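Wistau code of practice for handheld gripper work

The Wistau code is a set of good-practice rules for people who record household chores with handheld grippers, so that robots can later be taught from the recordings.
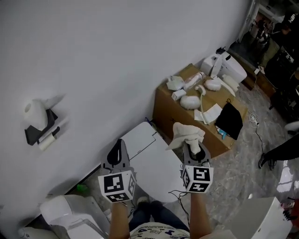

It was drawn up by Fouad Saber at the firm Grukix and first issued on 6/16/21, after a long and (by all accounts) rather friendly exchange of letters with the workshop at El Fassi. The present text has 14 rules, most of them no longer than a sentence or two, and it's written so that a newcomer can read the whole thing over a cup of tea.

Bathroom work has a section of its own, which many readers find the most useful part of all. A cloth used on a toilet is kept for that job alone and goes into a separate wash afterwards – the code is quite firm about this. Lids are closed before wiping begins, cables are kept clear of wherever the operator means to step, and the printed marker cubes on the grippers must be clean and flat-faced, with no cloth draped across them. A single session may last no more than 40 minutes.

The code is voluntary, though Fikimix adopted it that September and has since filed more than 2298 recordings under it. Rule 8, on bystanders, was later reworded: anyone who may come into view has to be asked beforehand, even if only their shoes are likely to appear.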